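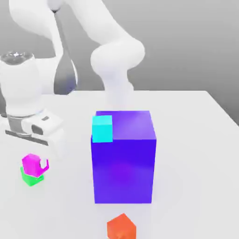

4. Recording demonstrations in simulation

This section covers recording block-stacking episodes in the Zenex simulator with the tabletop arm loaded. Complete section 3 (project setup and input device) first. The operator drives the arm through each task by hand and the recorder saves the arm positions, gripper commands and camera views as one episode.

4.1 Before you start

The standard layout has one tall purple box and several small cubes in different colors, including cyan, magenta, green and orange. The box is an obstacle as well as a surface to stack on. It can hide the forearm or a cube from the fixed view, so keep the second view open while you work.

Check that the project folder has free space. A full set for one task is 608 episodes.

4.2 Recording an episode

1. Open the project and select Record > New Session.

2. Enter the operator name and the task name. Task names are fixed in the project file. Do not type a new one here.

3. Press Reset. The cubes are placed from the next seed in the list. Some seeds start with one cube already stacked on another, or with a cube on top of the purple box. These are valid starts.

4. Read the task line at the top of the window, for example "put the cyan cube on the table."

5. Press Record and wait for the counter to start before moving the arm.

6. Bring the gripper over the target cube with the fingers pointing down. Approach from above.

7. Close the gripper, lift straight up until the cube is clear of everything near it, and then move sideways.

8. Lower the cube at the goal, open the gripper and raise the arm.

9. Press Stop. Mark the episode Success, Fail or Discard.

Note: Episodes marked Fail are kept and written to a separate folder. Use Discard only for input device faults or a wrong task line.

Note: The recorder runs at 20 frames per second. If the rate shown in the status bar drops, close the preview windows you do not need and record the episode again.

Caution: Do not move the arm through the purple box. The simulator will allow a small overlap before it pushes the arm back, and the jump that results is saved with the episode.

Caution: Do not press Reset while the counter is running. The episode file will be left open and the export in 4.3 will stop when it reaches it.

4.3 Checking and exporting

1. Select Review and play back the last episode at double speed.

2. Look for long pauses at the start and end. Trim these with the sliders. Leave pauses in the middle as they are.

3. Select Export > Training Set. Leave "Include failed episodes" off unless the training plan calls for it.

4. Compare the episode count in the export log with the count in the session list. If they differ, run Repair Session and export again.

If the export stops with error 707, an episode file is open or damaged. The file name is given on the last line of the log. Move that file out of the session folder and repeat step 3.

Section revised 4 November 2021, Magdy El Sherbiny. Continue to section 5, Training a first policy.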